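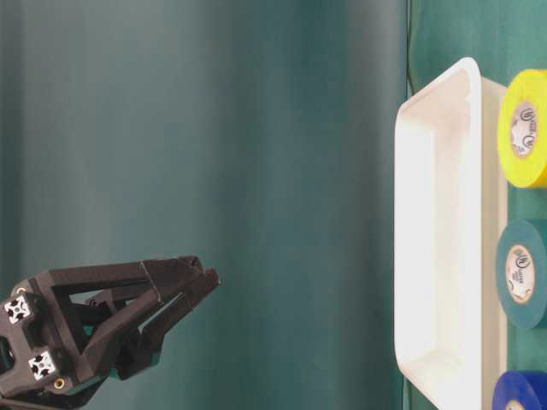

Six rolls of tape and a system I don't believe in

Mar 2, 2025

I have owned electrical tape for my entire adult life and for most of that time it was black. One roll, in a drawer, with a bit of fluff stuck to the side of it. When it ran out I bought another one and put it in the same drawer, and the fluff found its way over.

Then I read a long piece by Mathis Pichon on what he calls the Brutance method, which is color coding for people with too many cables. I was suspicious from the first paragraph. Anything with a name like that is usually a labeling habit wearing a nice jacket. The idea is that every cable, hose, handle and charger in the house gets a band of colored tape, the color tells you which room or job it belongs to, and you never again stand there holding a black plug wondering what you're about to switch off. He says it changed how he lives. I have my doubts about anything sold in a roll that changes how a person lives.

Still, I did unplug the freezer in June thinking it was the dehumidifier. So I bought the tape.

What I bought

A set of Distau, from the hardware counter at Patrício. Blue, teal, yellow, black, orange and white. The orange should be called brick. I'd held it up next to the orange on the package sleeve and they were not the same color, and the man at the counter looked at both of them and said "that's orange" in a way that ended the conversation.

The teal bothers me more. Why is there a teal? A set like this has one job, which is to be six colors nobody could mix up, and somebody sat down and put in blue and then, right after it, a color that's half blue. Red was available. Purple was available. On the green cloth the teal roll more or less sinks into the background, and that's a whole roll of tape sitting in the open in good light. Imagine a half-inch band of it on the back of a TV stand.

(Yes, I know, the cloth is green and the fabric hanging behind the table is teal, so I've stacked the deck. I like those colors. I'd just like my tape to be some other color.)

The laying-out stage

Pichon is very firm that before you wrap a single thing you lay all your colors out on a plain surface, in a grid, and decide what each one means. He thinks you should leave them out overnight. I can't say I see what happens to tape overnight. But I decided that if I was going to be rude about the method I ought to do it properly first, so out came the cloth, and the rolls went down in two rows of three, blue, teal and yellow along the top and black, orange and white along the bottom.

I'll admit it was pleasant. Rolls of tape are a good shape. The cores are mostly pale, so you get the same ring repeated inside each color, and with the rolls nearly touching it looks a bit like a paint set. I can see how people get as far as this and take a picture and feel they've organized their house. You haven't, though. You've put some tape on a table.

The bottom row wandered off to the right and the orange one sits lower than its neighbors. There are little white tick marks on the cloth that you could line things up to if you were that sort of person, and I looked at them, and I looked at the tape, and I left it.

The white tray at the back is where the rolls are meant to live once it's all decided. It's a Dullico, plain plastic with raised walls, and I have no complaint about it except the price. You could do the same job with the lid of a shoebox. I've done the same job with the lid of a shoebox.

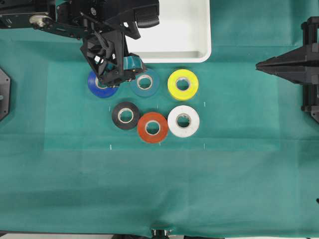
Deciding what the colors mean

I spent longer on this than I want to put in writing. The method says rooms. Blue for the bedroom, yellow for the kitchen and so on, and for anybody whose things stay in one room I'm sure that's lovely. My extension cord has been in every room in this building and spent part of last winter in the car. What color is it? By the book it gets a band for every room it visits, at which point it's a barber pole.

Celeste Correia, who has been reading this blog since it was mostly about bread, wrote to say that she tried rooms and gave up, and now does it by consequence. Her colors answer one question, namely what happens if I pull this out of the wall. I thought that was the first sensible thing I'd heard on the subject, so I've stolen it. My version goes:

Orange: do not unplug. Freezer, router, the thing on the boiler.

Yellow: ask first. Mostly chargers that turn out to be in use by a person in another room with strong feelings.

White: unplug whenever you like. Lamps, the radio, the fan.

Blue: goes outside. Cords and hoses that are allowed to get dirty, so that the clean ones aren't.

Black: for fixing things, as God intended. No meaning at all.

Teal: I don't have a use for teal. I've tried to think of one. If you have a category of object that you'd like to be slightly hard to find, let me know.

So that's four colors with a meaning, one that's just tape, and one that will be in the tray until I die.

What I think of it so far

It's better than I wanted it to be, in one place, and the place is behind the TV. There used to be a tangle back there that I dealt with by not looking. I wrapped each plug at the head and again at the far end, which the method does insist on, and I think Pichon is right about that and I'd have skipped it. A band at the wall end alone tells you that a cord matters. It doesn't tell you what the cord is for, and you're back on your hands and knees following it along with your finger.

Everywhere else I'm less sure. The article claims you'll stop noticing the tape after a few days. I haven't. There is a lamp in the hall with a white cord and a white band on it, and I notice it because it looks like a bandage. A white band on a white cord is also no use to anybody. I could switch lamps to yellow, but then yellow means "ask first, or lamp," and that's how these things fall apart.

Then there's the glue. Every enthusiast I've read skips over the glue. Electrical tape on a warm cord goes soft underneath and slides, and what it leaves behind picks up every bit of dust in the house. I've peeled enough old black tape off enough old handles to know exactly what I'm signing up for, now in several colors. One suggestion is to fold the end back on itself so there's a tab to pull. I've done that on the newer ones. It looks terrible and I expect it'll help.

My bigger complaint is that the whole thing depends on remembering the code. The method's answer is a printed key on the inside of a cupboard door. Fine, but if I have to open a cupboard to find out what orange means, I could have written FREEZER on a piece of masking tape and stuck that to the plug. I keep coming back to this. Words are very good at saying what a thing is. I had a pen the entire time.

The numbers, for the people who always ask

I came across a thread of 312 comments under the original article, most of them pictures of tape in trays. I'd love to see the same people's cables. Someone in there says they've tagged 517 items, and I read that sentence more than once trying to picture what they were. Spoons?

I've set myself a limit of 50 and I won't get near it. After the TV and the kitchen counter I started looking for things to wrap, which is a bad sign. I put a blue band on the watering can. I know where the watering can goes. It goes outside. It has never tried to come in.

If you want to try it anyway

Buy two colors. Orange and white, or whichever pair you can tell apart in a dark corner with your glasses off. Put orange on the things that must stay plugged in and stop there for a month. If you find yourself wishing for a third, go and get one, single rolls are cheap, and that way you won't end up owning a teal.

Press the first turn down hard and don't stretch the last one. Stretched tape creeps back and lifts at the end, and then you've got a flag. Wipe the cord first as well. I didn't on the first few, and those are the ones coming loose.

And check the band against the plug it's on before you trust it. I put orange on what I was sure was the freezer and it was the dehumidifier. Same two plugs as in June. I found out when I followed the cord back to tape the other end, so I suppose that's a point to Pichon, and I've moved the band over and written FREEZER on it in pen.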